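Trukance Opens Its Gripper Comparison Bench to Outside Teams

Fingers, pads and controllers may now be tested by people who did not design them

Starting in July, Trukance will let outside teams book time on the two-arm bench it uses to compare grippers and controllers. Until now the bench has served only the company's own engineers, who have been very fair to their own grippers.

Each booking runs 80 trials per gripper. Both arms work over the same tabletop, and the objects are chosen by Trukance staff, a policy adopted after one visiting supplier arrived with a bag of foam cubes and a great deal of confidence.

"Everyone's gripper is excellent at picking up a cube," said Samira Tarawneh, who runs the bench. "We like small things in narrow slots. The conversation gets quieter."

The first two suppliers to sign up are Balilska and Haddad. Balilska is bringing parallel fingers in 2 pad materials. Haddad is bringing a controller and has asked that it be tried on somebody else's fingers, so that any blame can be shared. 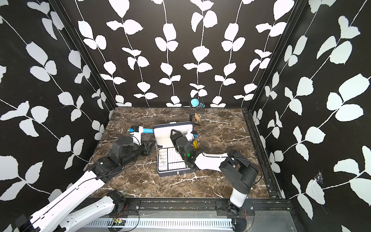

Trials are timed from the first motion command to release. A dropped object counts as a drop, including when it lands somewhere useful. Swapping grippers is budgeted at 25 minutes, and teams that need longer spend their own trial time looking for the screw.

"We publish the failures in the same table as the successes, same font size," said Ga-eun Ji, who writes the reports. "One company asked for a smaller font. We said no, and they came back anyway."

Reports go out within 30 days. Bookings are taken by Hazel Kowalczyk at the Trukance front desk, who answers email every Tuesday.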